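The Chopstick Hours

The first thing Magnus Galbraith ever said to me was, "Can you set a table?" and I said sure, and he said, "No, I mean slowly."

That was my whole job interview. I'd taken the bus out to Trokthorpe in my one good jacket, with a folder of reference letters from the bakery and from my old landlady, and he never opened it. He handed me a gripper, which is a pair of black fingers on a handle with a camera riding along on top, and told me to pick up a pencil. I dropped it four times. He wrote something down and asked when I could start.

So I started in July, which was a stupid month to start anything in that building. Urquhart had two floors over a tire shop and the air conditioning only worked on the one with the servers. We taught robots to do kitchen things. More exactly, people like me did kitchen things with our hands stuffed into grippers, and the cameras saw what the fingers saw, and then Shona Menzies took all of it away and fed it to a model, and a week or so later an arm downstairs would try to do what we'd done. Sometimes it was wonderful. It once put a lid on a pot so gently that Craig Pollock clapped.

Craig was my partner on the collection side. He'd driven a school bus before this and he had the steadiest hands I've ever seen on a person. He also talked the entire time, which was fine, there was no microphone. In my first month I heard all about his divorce, his knees, and a boat in Stastwood he was thinking of buying from a man who wouldn't let him look underneath it.

Now, the thing about the method (and I'm going to get some of this wrong, Shona, if you're reading) is that everybody assumed we should be perfect. Magnus did too. If you fumbled, you hit the pedal, the take got thrown out, and you went again. You'd do a spoon into a holder, clean, no wobble. Then again. By the end of that summer we had a big pile of beautiful, smooth takes, and an arm that could put a spoon in a holder as long as absolutely nothing went wrong.

And chopsticks went wrong. Oh boy. A spoon has a flat handle and you can be lazy with it. A chopstick rolls. It turns in the fingers while you're lifting, so the far end swings off to wherever it likes, and the arm would carry on with total confidence and stab the side of the holder. Then it would stop there, pushing. I used to feel embarrassed for it.

"It doesn't know it's missed," Shona said. We were all standing around downstairs watching it push.

"How could it?" Craig said. "It's never seen anybody miss."

He wasn't being clever. He was eating a peach. But Shona turned and looked at him for so long that he checked his shirt for juice.

She asked us the next morning how many takes we'd thrown out. I had no idea. Magnus did, of course, it was in his notebook, and he read it out in a flat voice like a man reading a parking ticket. For chopsticks alone we'd tossed 243. All the slips, all the bumps, every time one of us had snagged the edge and backed off and tried from the other side.

"Where are they?" Shona said.

"Deleted," Magnus said. "That's what thrown out means."

I've never seen anyone put a coffee cup down so carefully.

So we did it again, and this time we kept everything. New rule, no pedal. If you messed up, you stayed in it and you fixed it, and the fixing was the part she wanted. It sounds easy! It was awful. You can't mess up on purpose, for one thing. The first few days I'd fake a slip and Shona would watch it back and say, "You knew where it was going." She was right every time. My hands had already decided. We had to find a way to be honestly bad.

Hugo Pons was the one who solved it. Hugo did the mechanical work, kept to himself, and had a way of leaving things on your bench without a word. He left a note that said MOVE THE TABLES. Just that. We'd been working at the same white benches for months, with everything lined up on tape marks, and naturally we'd gotten good at them. He wanted us in kitchens we didn't know, on surfaces we didn't like, with glare and clutter and two people getting in each other's way.

So that's how Craig and I ended up hauling two cases of gear around half the county. We did a church hall. We did Craig's sister's place in Urnport, with her kids asking if we were dentists. We did a breakroom where the table had one short leg, and I got more honest mistakes out of that leg than out of anything else all year.

My favorite was the red table. It was round and speckled all over, and I couldn't stand it for the first hour because the light bounced off it in patches and I kept losing the tip of whatever I was holding. Then I sort of fell for it. I was on a chopstick with a blue pattern on the wrap, little white flowers, and Craig was working in from the right.

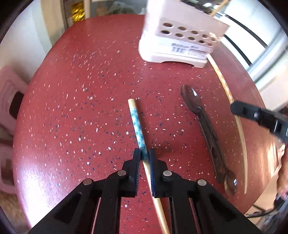 Me with the flowered one, Craig coming in for the other.

I still have that one saved on my phone, and I can tell you what I was thinking, too, which was that he was too close. He always crowded. We'd argued about it in the car.

"You're in my lane," I said.

"It's a round table," he said. "There's no lanes."

I lifted, and he lifted, and our chopsticks crossed, and mine went spinning around in the fingers like a compass needle. Old rules, I'd have hit the pedal. I actually stomped on the floor where the pedal used to be. Then I did what you'd do at home. I set the tip back down on the table, let it lean there, loosened up a tiny bit until it rolled straight, and took hold again a little lower. Up, over, in.

"Huh," said Craig.

"Did you see that?"

"I was busy getting mine off the floor."

I didn't think any more about it. We packed up, Craig bought us both milkshakes, and he told me the boat was off because he'd finally looked underneath.

We ran the test on March 13, 2022. I remember because it was Meirion Powell's first visit and Magnus had made us all wear shoes that matched. Mr. Powell was the money. He was a very small man in a very large coat, and he'd been told the robot would be putting away chopsticks, and I don't think he believed that was what he'd been paying for until he was standing in front of it.

Shona had set up the two models one after the other, same arm, same sticks, same holder. A hundred tries each, with one of us dropping the stick any old way in between. She made Hugo do the dropping because she said Craig and I would be kind.

The clean model went first. It got 12.

I want to be fair to it. Hugo was throwing those sticks down like he hated them. But I stood there and watched our whole lovely summer go by, all those smooth takes, stab and push, stab and push, and Magnus never looked up from his notebook. Mr. Powell took off his coat and folded it over his arm.

Then Shona loaded the other one.

It missed the first one too. I felt my stomach go. The stick turned in its fingers just the way they always did, and the end swung out wide, and the arm stopped in the air. I thought, well, here we go, here comes the push. Only it didn't push. It came back down. It brought the tip down to the bench, and it let the stick lean there, and it loosened up, just a tiny bit.

Craig grabbed my sleeve.

The stick rolled straight. The arm took hold again, a little lower, and went up and over and in.

"That's you," Craig whispered. "That's the red table."

I said it couldn't be, and later Shona said much the same. It doesn't remember a table, she said, it's all of it mixed together, every take from every kitchen, mine and Craig's both. She was very patient about it. She drew me a diagram. I nodded in the right places and I have the diagram around here somewhere.

But I know how I set a thing down. I've been doing it since I was five years old on a stool next to my grandmother, who rolled her knitting needles straight against the arm of her chair exactly like that, without looking, while she was telling you off about something else. I hadn't thought of her in a good while. And there was this big gray arm over a tire shop in Trokthorpe, doing it again and again – lean, loosen, roll – with Hugo chucking sticks at it and Mr. Powell edging closer each time until Magnus had to ask him to please stay behind the line.

It got 94. Magnus read the number out loud, and then he read it again for himself, quietly. He tore a page out of the notebook, folded it up and put it in his shirt pocket, and I've never found out what was on it.

Mr. Powell wanted to know about the six it missed.

"Did you keep those?" Craig asked.

"Oh, I kept them," Shona said. She already had the first one up on her screen, and she was pulling a chair over with her foot.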